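**On the Value of Household Work in Public Accounts**

The town of Etstead publishes a yearly statement of its economy. The statement counts wages, rents and shop sales. It does not count the hours residents spend cooking, cleaning, sorting clothes and caring for relatives. It is the view of this writer that the omission should be corrected.

Unpaid work at home supports every other kind of work. A bus driver who reports for an early shift depends on meals and clean clothing that someone has prepared. When that person is paid, the labor enters the accounts. When the person is a parent or a spouse, it disappears.

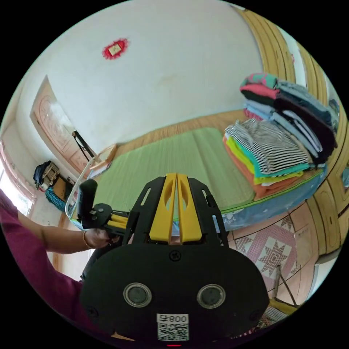 Objections to a change are usually practical. Ottavio Pace, writing in the town bulletin last July, argued that such hours cannot be measured with enough care to be useful. The concern is a fair one. People forget what they did, and many tasks overlap. A mother may help with homework while dinner is on the stove, and a survey form with one line per hour will record only half of it.

Even so, the time diary study led by Lucyna Domański gathered usable returns from 200 households in Etstead. Respondents kept their diaries for 8 days and were permitted to list two tasks at once. The cost to the town was $4,000, a modest sum beside the price of a single road survey.
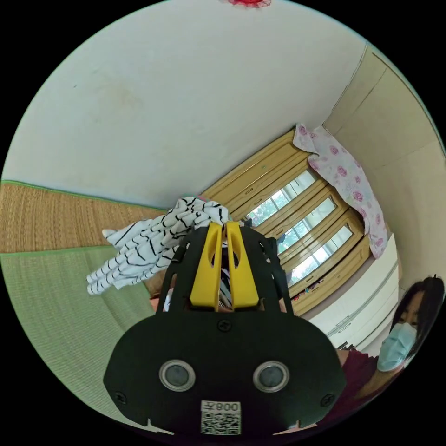

A second objection holds that to place a value on family duties is to cheapen them. Ginevra Colombo has made this case with some force. Yet the town already assigns a value to library visits and park use, and residents do not appear to love their parks any less. A figure in a table serves planning. It makes no claim about affection. 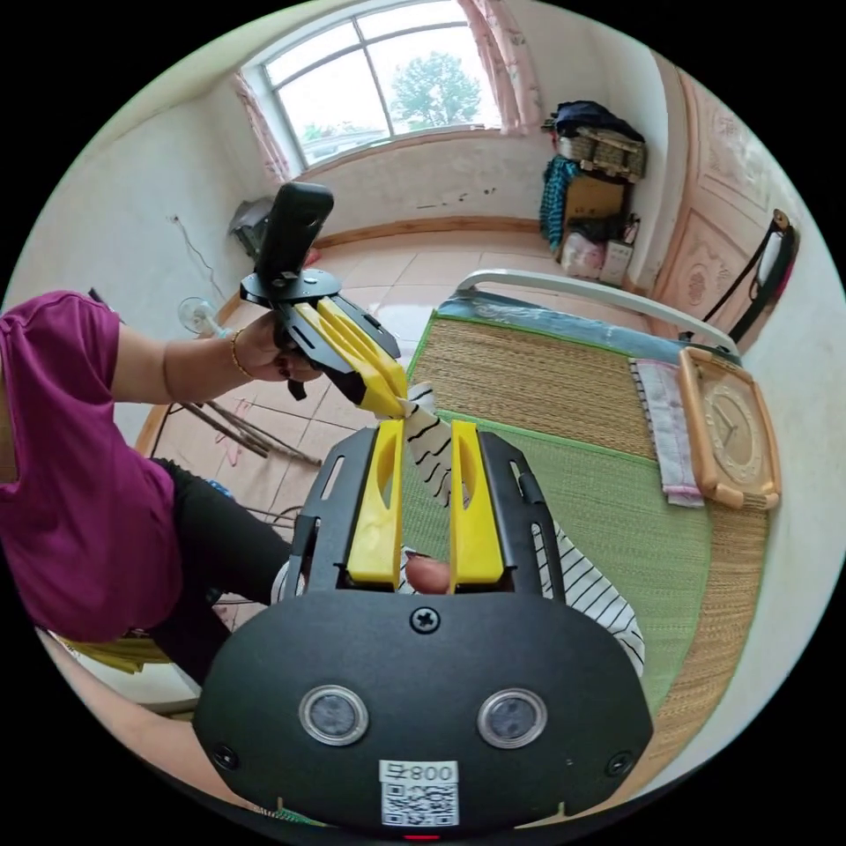

The results would have direct uses. Bus routes, clinic hours and day care places are now set according to paid working patterns alone. A resident aged 70 who looks after grandchildren every afternoon is listed as inactive, and services are arranged as though her afternoons were free. The council should repeat the diary study and print its findings beside the wage tables in the next yearly statement.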